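网络知识小课堂：什么是“话题标签”

在社交平台上，人们每天发出很多短消息。如果没有分类办法，想找到同一主题的内容就很困难。话题标签是一种分类工具，由一个井号“#”和后面的词语组成，例如“#观鸟”。

标签的工作方式和图书馆的索引卡相近。用户发布消息时，系统会读取井号后面的词语，把这条消息的编号登记到对应的列表里。别人点击这个标签，系统就取出列表，按时间或热度排列后显示出来。

不同平台的书写规则不一样。有的平台只在词语前面加一个井号，遇到空格就认为标签结束；有的平台要求前后各加一个井号。标点符号通常不能放在标签里面。

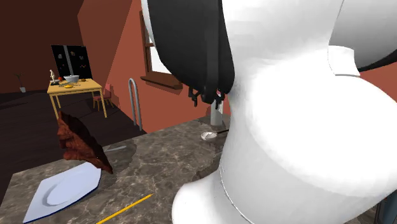 标签的范围有大有小。“#动物”范围很大，列表里可能有2000多条消息，新消息很快会被挤到后面。“#翠鸟筑巢”范围较小，列表短，查找也快。一条消息一般用一到两个标签，最多不超过5个。标签过多时，读者难以判断消息的主题，有些平台还会降低它的排列位置。

有一种情况叫“标签滥用”：消息写的是午饭，标签却写“#足球比赛”。点进来的人找不到需要的内容，平台可能会把这条消息从列表中移除。

使用标签时还要注意隐私。带标签的公开消息，陌生人也能搜索到。学校名称、家庭住址和自己的全名都不应写进标签。多数社交平台对注册年龄有规定，未达到年龄的同学可以和家长一起浏览，不要自己注册账号。

练习：给“我家阳台的番茄开花了”这句话写两个标签，一个范围大，一个范围小。

撰文：奥巴迪亚·奥戈拉（Obadia Ogola）
2024年10月20日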